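The paper mill at Kurkport makes one thing: handkerchief tissue. Parent rolls arrive from Benano at 4,000 metres apiece and are slit, embossed and folded at 472 sheets a minute. Wet strength is set by a resin added to the pulp, and too much of it leaves the sheet stiff.
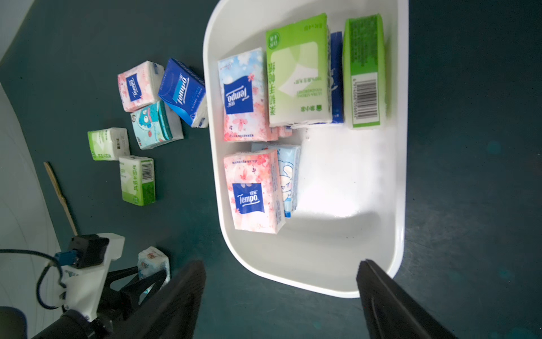
Pocket packs in a white tray, among them pink-and-white Tempo.

Folding is where most waste occurs. The Iyamu line rejects any stack more than 6 mm out of square -- a misaligned edge jams the wrapper and stops the line for 40 seconds.
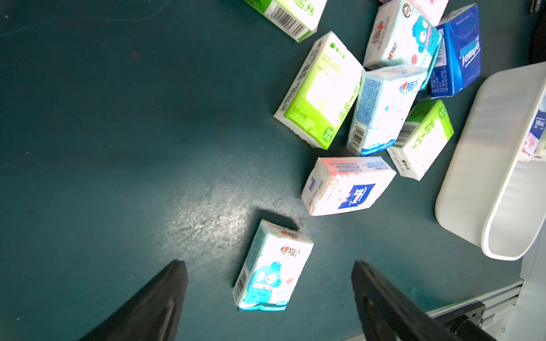

Film costs more per pack than the paper inside it. Gamero, which prints for the mill, charges by the colour, and short runs are dear. Cartoon designs, such as the blue fish-like creature with pink lips on a white and light-blue pack, need tight register between inks, or the outlines blur. Plain film runs faster. The mill changes over to it in March.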